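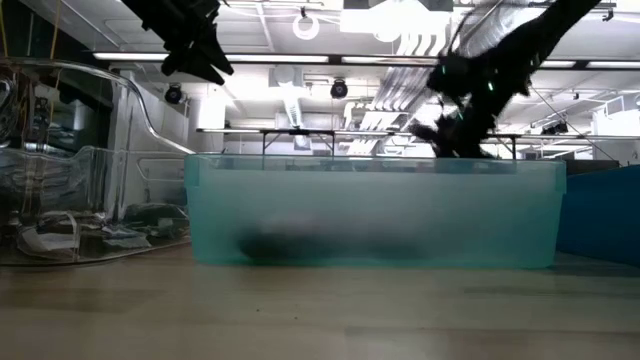 From: Clem McKinnon
To: Sernport allotments list
Date: 10/20/22
Subject: Re: Salt water for slugs, again

Ornella Bortolotti wrote:

> Clive on the Virnen site swears by a ring of crushed shell soaked in
> salt water. He did 4 beds in spring and says he lost no lettuces at all.
> The Baluyot shop has shell grit on offer until December. Should we
> club together and get a few sacks? Analyn and I are both keen, and
> it must be better than pellets.

Ornella,

Before anyone gets their purse out, can I ask what the beds without shell did? Clive says he lost no lettuces. Fine. I lost hardly any either and I put nothing down, which I put down to a dry spring and not to my own cleverness. If he had ringed two beds and left two alone I would be more interested.

I have been on this list long enough to remember the copper tape. Then it was coffee grounds, then sheep's wool pellets, which went slimy and blew all over Cherry Mae's plot. Each time somebody had a good year and wrote in. The people who had a bad year with the same stuff kept quiet, or decided they had laid it wrong.

The salt worries me more than the shell. Lettuce doesn't like it, beans like it even less, and our soil gets enough off the sea as it is. Plain shell will probably do no harm apart from nudging the lime up, and those of you on the chalky end don't need that either. Has anyone tested theirs lately? My kit is three years out of date so I don't trust it.

What I'd do, if you must try it: one bed with plain shell, one with nothing, same seedlings, same day. Go out with a torch after rain and write down what you find. I'll lend you the torch.
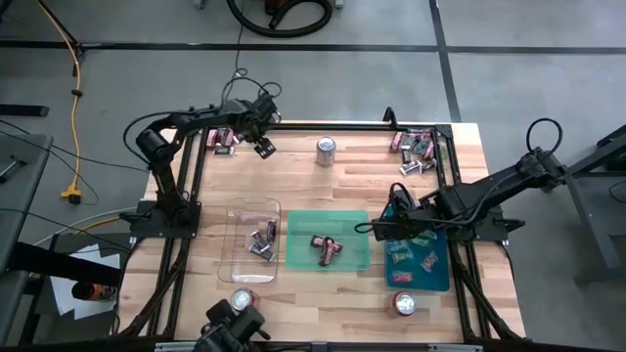
**Other bits**

Seed potatoes - Analyn, yes please, put me down for Skinwood if they have them. I know the catalogue says blight proof. I have read that catalogue before.

Water butts - the one by the top gate is leaking at the tap again. It wants a new washer and a bit of tape, and I don't believe it needs replacing at 180 pounds, whatever the man told Clive Rudd. Let me look at it first.

Key to the shed - still missing. Check your coat pockets.

Clem
Plot 131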